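Fornolus Asks Pet Owners to Let Go of a Few Ducks

Trirnia, 2022-09-13 – Fornolus, the secondhand pet goods shop on Flakuvero Street, will take in used cat and dog toys through the end of October, on the theory that most homes own more of them than the animal has ever cared about.

The Toy Box Swap works simply. Bring a box of clean toys, leave with a store credit or with somebody else's clean toys. Last year's swap took in more than 2000 items. The shop hopes for 3000 this time and has bought shelves accordingly.

"People tell me their dog loves every one of them," said Macarena Escobar, owner of Fornolus. "Then they tip out the box and the dog goes to sleep under the table. I have 729 squeaky things in the back room and I would like them to meet new people."

Rubber, vinyl and rope toys are welcome. Anything chewed through, leaking stuffing or missing a squeaker its owner can't account for should stay home. Toys go in open boxes, please, as staff have had enough of packing tape. 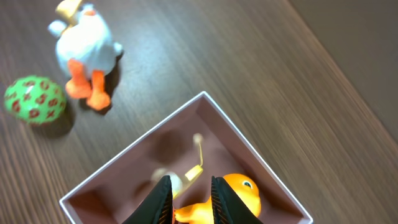

A white duck and a patterned green ball on the table, with more toys in the open box.

Drop-off is at the side door on Jääskeläinen Lane. There is a limit of 30 toys per household, and ducks count.

Contact: Macarena Escobar, Fornolus, Trirnia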